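Facilities > Checklists > Small Rooms and Work Bays

Reading time: 2 min

Packing Bay Checklist, With Comments
Gridton site, 11 September 2025
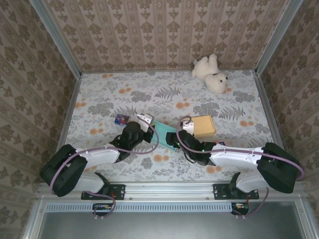
Soft floor coverings in packing bays get a pass far too easily, and I have stopped giving them one. The usual argument is that fabric protects the goods from scratches. Fine, but it also creeps, bunches up and hides small things that fall on it. A pale cloth printed with gray ferns and orange dots, like the one in this bay, makes me doubt that a stray staple would be noticed before it ended up under a box. I would take a plain cloth over a pretty one every time.

1. Floor covering flat, no folds near the working area
Pass, with a note. Press down with an open hand and push sideways. If the cloth moves, it needs fixing at the edges. "It has always been fine" is not a fixing method.

2. Floor covering free of loose bits
Pass. Checked by hand, not by eye, for the reason given above. Ask for this to be done at every shift change. The Ngata form only asks for it weekly and I don't know who thought that was enough.

3. Wall covering secure at corners and seams
Pass. The striped wallpaper with its brown floral pattern may be pleasant to look at, but paper is still paper. Look for lifting at the bottom first. The supplier's sheet from Sumeto says "wipeable" – I would like to see that tested with packing tape residue.

4. Corner posts and front rail tight
Open. Two fasteners needed a further turn. Retest after 7 days. If they are loose again, replace them and stop turning them.

5. Cables clear of the front edge
Open. Slack should be clipped up so that a sleeve can't catch it. The May report marked this as "satisfactory" with no comment at all, and I can't tell from it whether anyone looked.

6. Cartons stored flat, or in use one at a time
Pass. A cardboard box left standing in a bay tends to become a bin.

7. Lighting at floor level
Pass. Reading was 832 lux against our own minimum of 400. One good reading on one morning doesn't prove much, so take another late in the day.

8. Bay label matches the register
Fail. The register still lists this bay under Novorby. I raised it last time and was told it was being dealt with.

Result: not signed off. Items 4, 5 and 8 to be closed before the next visit, with a written note for each. A tick in the box will not be accepted for item 5.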